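Corn makes its return to the desks at Darner

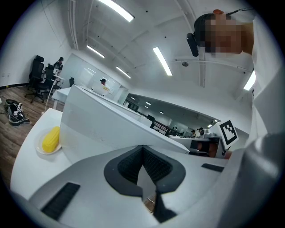

Corn on the cob, plated, on a white desk at the Yensuk building.

YENSUK - The office lunch has survived the spreadsheet, the standing meeting and the protein bar. This fall it faces corn on the cob, which requires both hands and a certain loss of dignity.

Darner, the shared workspace on the second floor of the Yensuk building, began offering hot corn to its tenants on 18th October, a Sunday, when the only people in were those with deadlines. By the end of the first week it had handed out 400 cobs at $2 each, butter included, napkins apparently optional.

The corn comes from Zellow, a farm stand outside town that spent most of the summer with more of it than it could sell. The stand planted extra in May after a good forecast, and the forecast was right, which left it with 3,730 cobs and a modest line of customers. Darner agreed to take 1,000 of them.

The workspace does have a kitchen table. Tenants have largely ignored it in favor of eating where they sit, so cobs now turn up on plates among the monitors and behind the long white partitions that were put in to help people concentrate. It is hard to concentrate near someone eating corn. It is harder still to take a call.

Management has responded with a notice by the microwave. It asks that cobs go in the green bin, that butter stay away from keyboards, and that shoes be kept on in the kitchen - a rule with no obvious link to corn, but one that seems to have been waiting for a notice to go on.

Cakero, the bakery on the ground floor, said its lunchtime sales of muffins were down slightly and that it was "not worried about a vegetable." It has since added a cornbread slice to the counter.

Corn is served from noon on weekdays until Darner's share runs out. Tenants should bring their own plate.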